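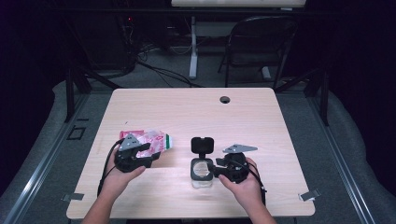
Progress report to Kimthorpe, June 30, 2022
Review of the Narkero hand-held gripper kit, supplied by Hedon

We have now logged 222 sessions against the 3165 Hedon says its starter plan should yield by October. I don't see how we get there. Setup still eats most of a morning, and the quick-start guide skips the part where the two grippers have to be matched to each other.

Hedon's sales sheet claims 83 percent of recordings are usable straight off the kit. We have asked twice what "usable" means and have not had an answer. Our own check threw out 17 sessions in the first batch alone.
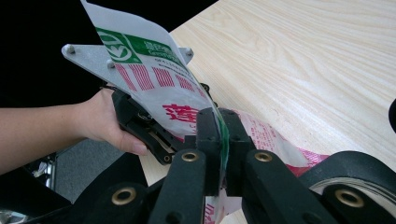

Packaging is the category Hedon pushes hardest, and I would hold off believing that part. Thin plastic folds differently every time it is picked up, and the sample set they sent leans heavily on stiff boxes.

The cables remain a complaint. Mostyn's quote for the second kit does not mention a wireless version, though the brochure hints at one.

We ask that the second payment wait until Hedon puts its definition in writing. The first kit can stay in use meanwhile.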